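La segunda vida de los muebles escolares de Wernmont

El distrito escolar de Wernmont ha concluido la primera fase de su plan de restauración de mobiliario, por el que 387 mesas y pupitres de madera han vuelto a las aulas tras pasar por el taller municipal de Cletgate. La iniciativa, aprobada en abril, suspende durante dos cursos la compra de mobiliario nuevo y destina los fondos a salarios, herramientas y materiales de reparación.

El taller emplea a ocho personas bajo la dirección de Palesa Lekota, ebanista formada en la antigua fábrica Hoekstra. Cada pieza se desmonta, se encola de nuevo y se lija antes de recibir el acabado. «Muchas de estas mesas tenían las juntas vencidas, pero el tablero estaba sano», señala Lekota. El criterio general consiste en conservar la veta a la vista y prescindir de pinturas opacas, que ocultan los defectos y dificultan las reparaciones posteriores.

La participación de los centros ha sido desigual. Once escuelas enviaron lotes completos; otras prefirieron esperar a conocer los plazos, que se alargaron durante el invierno por la falta de cola y de tornillería.

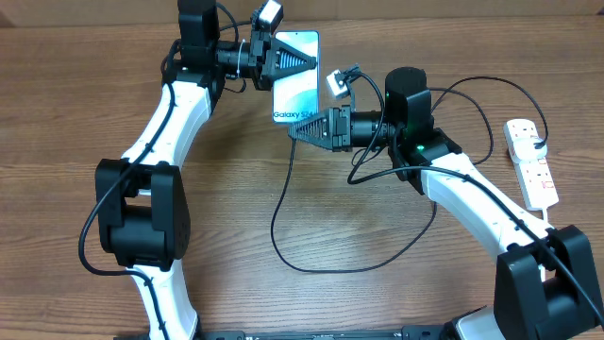
Parveen Shaikh, responsable de contratación del distrito, sostiene que el ahorro no debe ser la única medida. El informe remitido al consejo de Celtent recoge también la duración prevista de cada mueble y las horas de trabajo invertidas —casi dos por pupitre—, y propone extender el servicio a las bibliotecas. La decisión sobre el local definitivo del taller sigue pendiente.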